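Sorting a big pile of spare cables - by color or by type?

Posted in Home Workshop & Storage, May 2022

I took over a storage closet at work (small repair place, three of us) and inherited what has to be years of spare cables. I've untangled them and twisted each one up into its own little bundle, and now I'm stuck on how to put them away. I bought plastic baskets in different colors because they were cheap and cheerful! My plan was one cable color per basket, but my coworker says that's silly and I should go by what the cable does. Who's right? Also, is twisting bad for them?

Slamet Lumbantobing

I'd go by color first, then worry about type later. I did this on my own bench last March and the color pass went so fast it was almost fun. Mine are mostly teal, grey and purple, so I spread a batch out on the wood with the baskets right there and dropped them in as I went. Grey went in the yellow one, purple in the orange-red one. The basket color doesn't have to match, you just have to remember it (or tape a note on the front, which I should have done sooner). 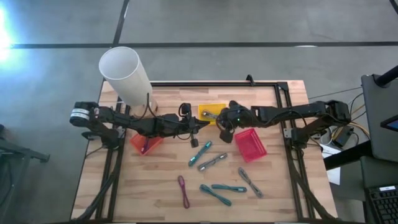 What I'd do with your closet

Do small batches. If you dump the whole closet out you'll get fed up and shove it all back, ask me how I know. Leave some space between the bundles so they don't grab each other, and keep one basket for the oddballs. Once the colors are apart, go through each basket and pull out anything with a bent end.

As for twisting, loose is fine. I leave a loop at one end so I can hang them on a hook.

Khairul Tambunan

Your coworker is right, sorry. Color tells you nothing when you need a particular plug in a hurry. We had Otico bins at my old job with a label on every one, and I could find anything. Don't twist tight, coil them.

toprak_fan

Depends how many you have. We had 2,000 at the warehouse and color was useless by then. For one closet do whatever you'll keep up with. And throw some out!!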